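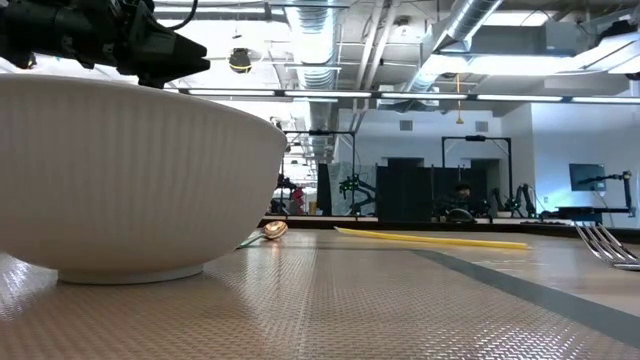

Calholm Soup Swap: your questions answered

What is a soup swap?
You cook one big pot of soup at home, bring it along in tubs, and go home with the same number of tubs of other people's soup. It's a brilliant way to fill a freezer, and you get to try things you'd never have thought of making (beetroot and horseradish was the surprise hit in July!).

When and where is the next one?
The next swap is in August 2023, in the upstairs room at the Wollitz Centre. Doors open at 11am and swapping starts at half past. The exact date goes up on the noticeboard as soon as the room is confirmed.

How much soup do I need to bring?
Bring 5 tubs, each holding enough for two people. Most recipes for ten will get you there, though chunky soups take up more room than you'd expect, so check before you start ladling.

Does it have to be frozen?
Yes please. Frozen solid, lids on, in a cool bag if you have one. The only exception is the tasting table, where we serve a few soups hot.

What goes on the label?
The name of the soup, the date you made it, and every ingredient, including whatever was in the stock cube. Please mark celery, milk, wheat, nuts, fish, mustard and any other allergens in capitals. Masking tape and a thick pen work fine.

Is there plenty for vegetarians and vegans?
Loads. Meat and fish soups go on their own table, and vegan ones have green stickers.

How does the choosing work?
Everyone draws a number from the hat. Number one picks a tub, then number two, and so on until we've been all the way through. Then we start again from the other end, so a high number isn't a disaster. Before the first round you get a minute to tell the room about your soup, and this is easily my favourite bit of the day.

Do I need to bring anything for the tasting table?
Just a cup or small bowl and a spoon. Any sort will do, and mismatched is very welcome.

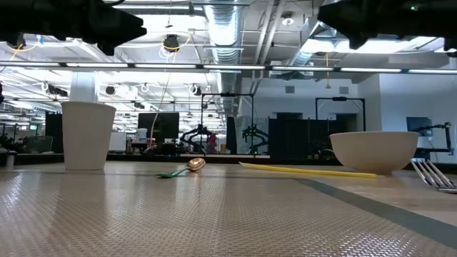
Cup, spoon and bowl on a woven mat.

I've never made soup before. Can I still come?
Please do! Start with lentil and carrot. It's cheap, it freezes beautifully and it's very forgiving if you wander off and forget it. Leave cream and pasta out until you reheat, as both can go odd in the freezer.

How do I get there?
The Piroseck bus stops right outside, and there's free parking behind the building. The lift is on the left as you come in.

Can I bring children?
Yes. Under-twelves share a number with their grown-up.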